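Home News Business Schools Sports Opinion Contact

Voltden opens its doors, and the robot spends the day in a computer

By Lacey Dawber

31st July

BENINLOW – The sign outside the Voltden building promised visitors a chance to "see the home robot at work." The people who came to the company's open day did see some work. Most of it was done by a program, on a monitor, in a living room that does not exist.

Voltden has been talking about its household helper, Serra, since May. The pitch is simple enough. Serra is supposed to tidy up: pick up the remote, put the book back on the shelf, move the thing you left on the floor to wherever you wanted it. The company says it wants the machine to do this in ordinary homes, for people who have trouble bending or reaching, and that it will be ready for trial customers next year. It would not name a price.

The open day was meant to show how far along the work is. Visitors signed in at the front desk, got a paper badge and a bottle of water, and were taken through in groups. The tour lasted 31 minutes for my group, and a good part of that was spent standing in a hallway while somebody found a key.

Howard Kershaw, who runs the software side, did most of the talking. He told us that Serra learns in simulation first. The team builds rooms on a computer, fills them with furniture and small household items, and lets the software practice in them again and again. He said the company now has 531 rooms of this kind, built with a software package called Platonance, and that the robot's control program has been through all of them.

"You can't send a machine into a stranger's house to find out whether it knows what a shelf is," Kershaw said. "You find that out here, and you find it out cheaply."

That is a fair point, and plenty of people in the field would agree with him. Practice on a computer costs little and breaks no dishes. The question is what it tells you about a real house, and on that subject the tour was thin.

The room we were shown longest was a living room with dark red walls, a big television on a wood console, and a chair over to one side. The tasks had to do with the console. One was to find the remote control on top and say where it was. Another was to take a small item from the low shelf and set it on the top. Kershaw typed in the instruction, the picture on the monitor changed, and a line of text said the task was complete. He did it again with a different item and got the same line of text.

I asked how often it fails. He said the success rate depends on the task. I asked for the rate on this task, and he said those figures were being prepared for a report. The report has no date.

It is worth saying how clean that living room was. There was a book, a figurine, a box, a few other odds and ends, all with space around them. My own television stand has a tangle of cords behind it, three dead batteries, a bowl of coins and a candle that has been melting into the wood for years. I described it to Kershaw. He laughed and said clutter was "on the roadmap."

Jordan Rudd was in my group and had driven over from the other side of the county. His mother is 71 and lives alone, and he had hoped to find out whether something like Serra could help her stay in her house. He asked if the robot could pick up a pill bottle. Kershaw said that it should be able to, in principle. Rudd asked if anyone had tried it. They had tried it on the computer.

"I'm not mad about it," Rudd said in the parking lot afterward. "I just thought I'd see it pick something up."

We did get to see the machine itself, for a few minutes, at the end. Serra is a gray column on wheels with a single arm, and it stood behind a rope in a side room. An engineer, Colin Staniforth, had it raise the arm, turn the wrist and lower the arm again. A child asked if it could hold her water bottle. Staniforth said the grip was switched off for safety while the public was in the building, and she took the bottle back.

Staniforth was more open than his boss about the gap between the two halves of the tour. Light is hard, he told me. So are shiny surfaces, thin objects lying flat, and anything that rolls. In the made-up rooms the software can be told just where each item is, and then the team takes that help away bit by bit. He said they have taken away a lot of it. He also said that the move to real rooms "always costs you something," and that they don't yet know how much.

How many real rooms has Serra worked in? One, he said. It is down the hall from his desk, and it was not on the tour.

Voltden has asked the Beninlow city council for help with the rent on a second building, and the request is one reason the open day drew a few more suits than it might have. The company says the extra space would bring 20 jobs. Lacey Birkett, who sits on the council and took the tour in the group before mine, said she liked what she saw but would want to see more before she voted on anything.

"They were very nice and the screens were impressive," Birkett said. "I'd like them to come back and do it with a real table."

The company has not said whether it will. A spokesperson wrote in an email that Voltden "looks forward to sharing further milestones with the community" and thanked everyone who came. I wrote back asking whether reporters could watch a task done in the room down the hall, start to finish, with the failures left in. The reply said my interest had been noted.

None of this means the robot doesn't work. It may work well. Serra could be picking up pill bottles all day long in that one real room, and the people I met there seemed smart and tired in the way of people who are trying hard at something. But an open day is when a company gets to choose what it shows, and Voltden chose the computer. Anyone being asked for public money, or for a place on the trial list, should keep that in mind.

The trial list is open now at the front desk. It asks for a name, a phone number and the number of stairs in your home. The sheet does not say what happens next, and when I asked the man at the desk he said someone would be in touch. Rudd signed his mother up anyway.

A second open day is planned for the fall. Voltden says the format has not been decided.

14 comments | 38 shares 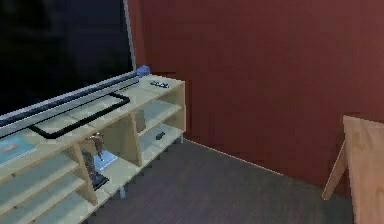
5 min read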